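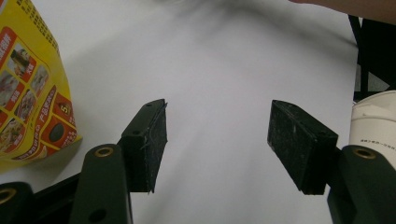
Putting the shopping away remains one of the hardest things that can be asked of a machine. It is a chore which most adults complete in a few minutes while thinking of something else, and for that reason it has become a common measure of progress in household robotics. A rigid cylinder, such as a cup or a canister, offers a firm wall and a known width. A printed yellow food bag with a folded bottom edge is another matter: it bends, it slips, and its shape changes each time it is touched. Two padded fingers can be opened wide enough for either, but the decision of where to close them, and how hard, is still the greater part of the problem.

The Szénási laboratory has spent the past year on this question. Its kitchen trial, which closed in September, recorded 2,769 attempts to move packaged food from a table to a shelf. Rigid containers were placed correctly in most cases. Soft packets accounted for 439 of the failures, and the published notes list the causes plainly -- bags pinched at a corner, bags pushed over before they were gripped, bags set down upright that then folded forward.

Manufacturers take differing views of what these results mean for the home. Flornora, which supplies sorting arms to small food packers, considers the household market premature and has no product planned for it. Its customers handle a limited range of goods, and a line can be stopped when an unfamiliar packet appears. Mistus is more hopeful. The company intends to place trial machines in ten flats, where each will be expected to clear a table and fill one cupboard under remote supervision.

The cost of that supervision is seldom included in the figures shown to buyers. At the Vevham depot, where a similar system restocks shelves overnight, one operator watches seven machines and is called upon more than once an hour. Management regards this as acceptable for a night shift. A household would be unlikely to agree.

Wear also deserves more attention than it receives. Finger pads fray at the edges and collect dust, and a grip that held in the morning may be less certain by evening. Vevham now replaces its pads every ten days.

Mistus expects to report on its first flats next spring.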